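Unit 4 handout: Sending samples away, or testing on the spot

Read this before the tutorial. Bring the worksheet from Unit 3 as well, as we'll be using the same clinic map.

## 1. Where we got to

Last unit dealt with what a blood or swab sample can tell you. This unit is about where the testing happens. The two choices are a central laboratory, which has large machines and trained staff, or the place where the patient is. The second is called point-of-care testing, shortened to POCT in most of the readings.

Both have been in use for a long time. A finger-prick glucose test is point-of-care. So is a home pregnancy test. A full blood count in a small town usually isn't, and the tube goes off by road.

## 2. The steps in a sent-away test

For a sample that leaves the clinic, the steps are:

1. The test is ordered.
2. The sample is collected and labelled.
3. It is stored until pick-up, sometimes in a fridge.
4. It travels.
5. The lab logs it in and prepares it (spinning, splitting, diluting).
6. The test is run.
7. A result is checked and released.
8. Someone at the clinic reads the result and acts on it.

Only step 6 is the test itself. The total time from step 1 to step 8 is the turnaround time. Be careful with this term in the readings. Some labs start the clock at step 5, when the tube arrives, and this makes their figures look much better than what the patient goes through.

Most errors happen before step 6. Common ones are a wrong or missing label, too little blood in the tube, the wrong tube, and a sample left warm for too long. Red cells that burst on the way will push up the potassium reading, and the sample has to be taken again.

## 3. Worked case: Cirnden

The Cirnden clinic is 383 km by road from the lab it uses at Lorente. The courier comes once a day in the early afternoon. A tube taken in the morning goes the same day. A tube taken after the van has left waits overnight.

The clinic looked at its potassium tests for April. Of the samples sent, 15 had to be repeated, and eight of those had been taken after the van left. The patient then has to be called back, and at Cirnden that can mean a long drive for someone who is already unwell.
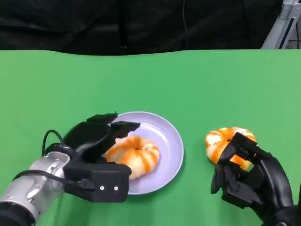 The clinic had three options. It could ask for a second courier run, it could spin the samples on site before they travelled, or it could buy a small bench analyser and do the urgent tests itself. The second courier run was priced and dropped. A centrifuge is fairly cheap and solves the burst-cell problem, but it doesn't make the result come back any sooner.

The analyser they looked at was the Tudeck, which takes single-use cartridges. Note what comes with a machine like this:

- cartridges that expire, and that need to stay cold until used
- a control sample to be run on a set schedule
- staff who are trained and signed off, with someone to cover holidays
- a way to get the result into the patient's record (at Cirnden it was typed in by hand at first – a new source of error)

Check the cost per test both ways. A cartridge costs more than the same test at Lorente. Whether it is worth it depends on what you count: transport, repeat visits, and the cost of treating someone a day late.

## 4. How good does the test have to be?

**Sensitivity** is the share of people with the condition who test positive. **Specificity** is the share of people without it who test negative. You met both in Unit 2.

A point-of-care test is often a bit less sensitive than the lab version. That may still be fine. If patients have to come back for a lab result and many don't, a test with lower sensitivity and an answer in the same visit can lead to more people being treated.

The Jutata screening program is the one to know for the exam. It offered a rapid test to 2,000 adults, with treatment started in the same visit for anyone positive. Positives also had a second sample sent to the lab to confirm. When you read the paper, look for how they handled people whose two results didn't agree. It's in the methods section and easy to miss.

Remember too that when a condition is rare, even a test with good specificity will give a lot of false positives. Screening a whole town isn't the same as testing people with symptoms.

## 5. For the tutorial

Write half a page on each.

- Draw the eight steps for a Cirnden sample and mark where the time goes. Then draw the steps again with the bench analyser. Which ones are gone, and which are new?
- The analyser fails its control run in the morning and there are patients waiting. Set out what the nurse should do, in order.
- Name one test you would keep at Lorente whatever the cost, and say why.

Reading: course pack, chapters 6 and 7. Leave the section on molecular methods for now – we come back to it in Unit 6.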